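Starkatstead Kitchen Board > Cookware & Bakeware > Has anyone owned the Nastby roasting pan for more than a year?

mossgate
My old roaster finally gave up and I'm looking at the Nastby stainless. The 664 reviews on the store page were all apparently written during the unboxing. Does it warp?

pintoandrye
Mine warps at 450 with a bang that sends the dog under the couch. Goes flat again when it cools. I've made my peace with it, the dog hasn't.

halfbushel
Every thin pan does that. Buy the Brimetti, pay the extra 20 bucks, and stop living in fear.

pintoandrye
The Brimetti weighs as much as a turkey. Add a turkey and you need a second person.

halfbushel
So lift with your knees. It's been through 100 chickens at my house and it's still flat.

mossgate
You kept track?

halfbushel
I rounded.

tildenroad
I gave up on roasting pans years ago and use plain stainless trays from the restaurant supply place on Zamora. No handles, no nonstick, no booklet telling me to enjoy my journey. You scrub them with whatever you like and they look terrible by May and keep working.
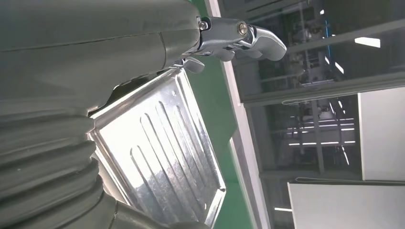 pintoandrye: No handles is a dealbreaker for me. I've got one pair of oven mitts and they have the grip of wet bread. How do you get the thing out with an inch of hot fat in it?

tildenroad
Slowly. Folded towel on each end, and I yell at everyone to get out of the kitchen first.

halfbushel
Also you can't make gravy in those, the corners are too tight for a whisk.

tildenroad
Use a spoon. People made gravy before whisks.

halfbushel
Lumpy gravy.

mossgate
Ordered the Nastby. It was on sale and I don't have a dog.

pintoandrye
Give it until the first 450 roast and report back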